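[Dukdale Kitchen List] Re: caramels too soft, again
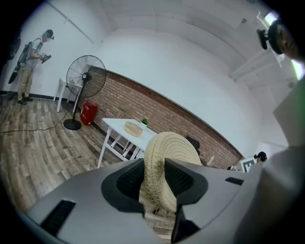

Round woven straw piece, coiled braid

Hi Fares, and everyone who wrote in on Friday,

I read through all the replies before answering and I think most of them are chasing the wrong problem. My comments are mixed in with Fares's message.

On Friday at 4:10 pm, Fares Yammine wrote:
> I made the cream caramels from the April handout twice now. Both
> batches tasted fine but would not hold a shape. After an hour on
> the counter the squares had run together. I cooked to 245 both
> times on a clip thermometer.

Did you check the thermometer in boiling water first? Mine was reading seven degrees high last winter and I lost two batches before I thought to test it. If yours does the same, your 245 was really 238, and at 238 you get a sauce that thinks it is a candy. Put it in a pot of water at a full boil, leave it a few minutes with the tip off the bottom, and write down the number. Then add or subtract the difference from 212. At my sister's place, which is at 2,283 feet, water boils about four degrees lower than it does here, so she works from 208 and takes her candy off four degrees sooner.

> I used the same pan I use for jam, which is wide and shallow. The
> syrup only came up about an inch.

An inch is not much for a clip thermometer. The tip has to be well down in the syrup without touching metal. Use a narrow, heavy pot with tall sides. The cream will boil up, so you want the height anyway. I use a 3-quart saucepan for a single batch.

> Gumede said to swap some of the corn syrup for honey. I did that
> the second time, half and half.

I would leave the honey out until you have a batch that sets. It browns early, so you see the right color and take the pot off too soon. It also pulls in moisture from the air, and that makes the outside sticky after a day. Once the plain ones work, try two tablespoons of honey and no more.

> Can I save the soft ones? I have two pans of it sitting here.

Yes. Scrape it all back into the pot with 1/3 cup of water per batch, melt it over low heat until there are no lumps, then bring it up to 246 on a corrected thermometer. Stir the bottom the whole time. It took me 34 minutes the last time I did this, and most of that was the water cooking off. The flavor comes out a little darker. If you don't want to bother, thin it with warm cream and put it in jars in the refrigerator.

One more check that needs no thermometer. Drop a little in a cup of cold water and wait a few seconds. Pick it up and squeeze it. It should make a ball that stays a ball when you set it on a plate but gives when you press it. If it flattens by itself, keep cooking.

For wrapping, cut the squares with an oiled knife and wrap them the same day. Wax paper is fine, 4 by 5 inches. Isoma asked about storing them: a tin with a tight lid, somewhere cool. They keep two weeks for me.

Stiller, you asked for the salt amount. It is 3/4 teaspoon of fine salt stirred in with the vanilla, off the heat. If you use the coarse kind go up to a full teaspoon.

Fares, let us know what the thermometer says.

Darlene Ouellet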